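Terov Nights - crew and warm-up DJs wanted for January

Right, quick one as doors are closer than we'd like. Terov is back at the Dobos in January, two rooms this time, trance and progressive in the main and slower melodic stuff upstairs. Last one sold all 900 tickets and we ran the whole night on too few people. Not doing that again.

So we need:

Warm-up DJs x 2. Upstairs room, 90 minutes each, first set starts 9pm. You should be happy playing to a half-empty floor and not hammering it at 138 straight away. Vinyl or USB, both fine, tell us which.

Stage hand. Load-in from 2pm, load-out after close, so a long day. Some lifting. Need steel toe boots of your own.

Lighting assistant. Working under our regular operator, mostly upstairs. Experience on a small desk is plenty. If you've only done student nights get in touch anyway.

Door and guest list. Two people, 8pm till 1am. Calm, can read a list, can say no to somebody's cousin.

Artist liaison. One person. Meeting the headliner off the train, hotel, food, getting them to the booth on time. Driving licence needed, must be over 25 for the hire car insurance.

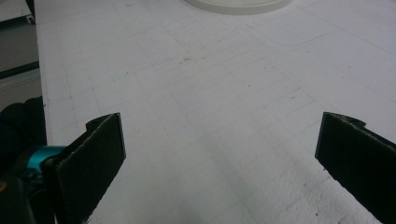

Gridded white tabletop with a round off-white rim at the back.

Pay: flat £120 for the door shifts, £160 for stage and lights, £150 for liaison plus expenses. Warm-up sets are £100 each plus two guest list places and food. Paid by bank transfer within a week of the night. No "exposure" slots, we don't do those. Taxi home shared for anyone finishing after the last bus.

DJs: send one mix, 60 mins max, recorded in the last year. A link please, no attachments, the inbox fell over last time. Tracklist helps. We had 34 mixes in for the summer night and listened to every one, it does take a while so dont chase before the closing date. Please don't send a peak time banger set for a warm-up slot, we will just skip it.

Everyone else: few lines on what you've done, which job, and if you can make the short briefing the evening before (6pm, at the venue, half an hour). No CV needed.

Closing date is midday on the 4th. You'll hear either way by the 8th.

There's also a chance of more work in spring, we're talking to Pronden about taking over thier 2,000 cap room for one night with Tutitz doing the sound. Not signed yet so no promises. If it happens the January crew get asked first.

Must be 18 or over for all roles, venue licence.

Write to Aitana Vidal, crew bookings, through the contact form on this site and put the job in the subject line. Questions about access or parking to the same place.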